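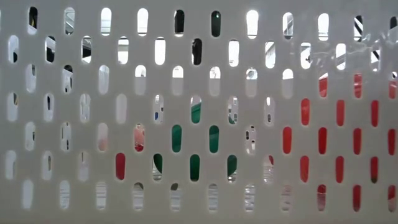

**Posted by Halima Mussa** in Home Storage & Tidying · November · 460 views

# Slotted gray panel - how do I get it clean, and can I hang things from it?

Hello everyone, and thank you in advance for reading, because I know I tend to go on a bit. I have a pale gray panel with rows of upright slots in it, the kind with rounded ends, where every other row is shifted over so the openings don't line up straight down. It came to me with a load of shelving from my aunt when she moved to a smaller place, and I have grown rather fond of it. The surface is smooth and you can see right through the holes to the other side, which I love, as it doesn't make my little craft corner feel closed in.

Two things I would be grateful for help with. First, the cleaning. The face isn't so bad, a damp cloth deals with that, but the insides of the slots collect a gray fluff that I can never quite get at. I've tried cotton swabs and I got through a whole row before my tea went cold and I gave up. There are an awful lot of slots!

Second, I would like to hang a few light things on it. Scissors, a tape measure, my rolls of ribbon, maybe a small cup for pencils. I bought a packet of Prarer hooks at the hardware store and they are clearly made for round holes, as the pegs just wobble and slide down to the bottom of the slot. I don't have any paperwork for the panel and there is no name on it that I can find. Does anybody know what kind of hook I should be looking for? I'd rather not glue anything.

Thank you so much, and sorry for the length - my sister says I write letters and not posts.

---

**flourandtwine** · reputation 1,393

Hi Halima, and please don't apologize, I enjoyed reading it! I have a slotted panel over my sewing table and went through all of this when I moved in, so let me try to take your two things in turn.

For the fluff, put the cotton swabs away. Take the panel down if you can manage it, lay it in the tub on an old towel and go over it with a soft dish brush and warm water with a little dish soap, both sides. The bristles go through the slots by themselves and you hardly have to aim. Rinse it with the shower head, stand it on its edge and let it dry overnight. If you can't take it down, a clean, dry paintbrush does nicely, an inch wide or so, pushed in and flicked downward, with the vacuum hose held underneath in your other hand. I do mine that way before the holidays and then (I'll admit it) not again until spring.

For the hooks, what you want is a flat tab and not a round peg. Measure a slot first, both the height and the width, and measure how thick the panel is too, because a tab that is too short won't catch behind it. Write it all down on a bit of paper and take it with you to the store. Mine came from Gellik and they go in at a tilt, then drop down so the lip sits behind the panel. I couldn't promise they would fit yours, as slots come in all sorts of sizes, so buy a small packet and keep the receipt.

If you don't have any luck, S-hooks made from thin wire work surprisingly well for scissors and ribbon. My ribbon rolls hang on a length of dowel with a loop of cord through a slot at each end, and it has held up for 9 years with one change of cord. I'd put the pencil cup on with two loops, side by side, or it will swing around and tip your pencils out when you reach for one.

Do let us know how it goes, I would love to see the ribbon up!

---

**Nugroho_fan_2**

zip ties. cheap, any size slot, cut them off when you change your mind

---

**portersgate**

I agree with most of what flourandtwine wrote, but would add a word about the soap and water. Check what the panel is made of before you put it in the tub. If it's plastic you have nothing to worry about, just don't use very hot water. If it's painted metal, look at the edges of the slots for any chips first, and dry those spots with a cloth instead of leaving them overnight. I ruined a nice Flindora shelf by being lazy about that.

Also make sure of how it's fixed to whatever is holding it before you load it up. Scissors and ribbon weigh next to nothing, but these things have a way of filling up once you get started.

---

**Halima Mussa**

Oh, you are all so kind. The paintbrush and vacuum worked a treat on the bottom rows and I'll do the rest tomorrow morning. I have my measurements on the back of an envelope, ready for the store.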